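An afternoon among the rice at the Asora open day

I had meant to stay for 40 minutes and came out well after two, so that tells you how I got on. Asora opens its doors once a year, in July, and if you come by way of Godoy the bus puts you down at the gate. The tea was good and the biscuits had gone by the time I reached them.

The Varkik hall was the busy part, with a queue for the big sieves, but I liked the side room best. They call it the Jorden room, and it is given over to small handling work: pouring, scooping, moving a bit of something from one vessel to the next. The material is plain white rice, the sort I have in my own cupboard, and I could have watched it for hours. You forget how far a grain will travel! I found one in my cuff on the way home.

What stayed with me was the tabletop, a lovely warm orange-brown wood, with a big turquoise bin on it and a black tray holding the rice. The tray had plenty. The bin had only a scattering across its floor, and of course a grain had got out on to the wood beside it, as one always will.

Entry was free, parking is 10 minutes' walk away, and I'd bring a cushion for the benches.

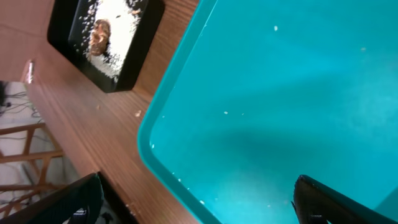

Reading time: 1 minute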